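Drallton Porch Music Days

The Drallton Porch Music Days is a free neighborhood music festival held every May in Drallton, a river town with a population of 3,981. Performances take place on the front porches of private houses, on the loading dock of the former Rirance piano works, and, when it rains, in a school gymnasium whose acoustics have been compared to the inside of a mailbox.

History

The festival grew out of a dispute over band practice. After repeated complaints about noise on Kernetti Street, the town council agreed to permit amplified music outdoors on one weekend a year, apparently in the hope that the bands would get it out of their systems. Nine acts played the first year. The council's permit allowed for 400 listeners, and the official attendance was given as 371, a figure that has been disputed ever since by people who remember having nowhere to stand.

The piano works was added as a venue in the fourth year. Rirance had stopped making pianos long before, but one upright remained in the building and is still used, mostly by performers who were not warned about it.

Format

Sets last 25 minutes and begin at 11 a.m. Porches are assigned by lottery, and homeowners may decline one genre without giving a reason. Bluegrass was for many years the most frequently declined, until the brief popularity of ambient drone. Drummers are asked to stop at 9 p.m. and generally do so by 9:40.

There is no headliner. The closing set has traditionally gone to Nic Aodha, a local folk quartet named after none of its members, which has announced its farewell performance on six occasions.
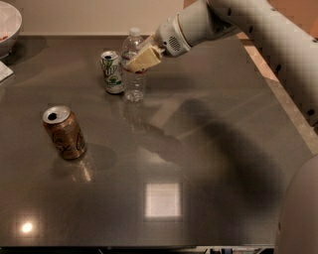
Funding

Admission is free, and the festival pays its bills through a raffle, a pancake breakfast and the sale of T-shirts. The shirts are ordered in a batch of 400 each spring, in a color chosen by public vote. Mustard has won three times. Unsold shirts are carried over to the next year and sold as vintage.

Reception

Regional music writers have tended to praise the setting and say less about the sound. One review described the Kernetti Street porches as "charming and extremely close together," a reference to the practice of scheduling neighboring acts at the same hour. Organizers have since staggered the start times by five minutes.

See also

House concert
Street fair
Noise ordinance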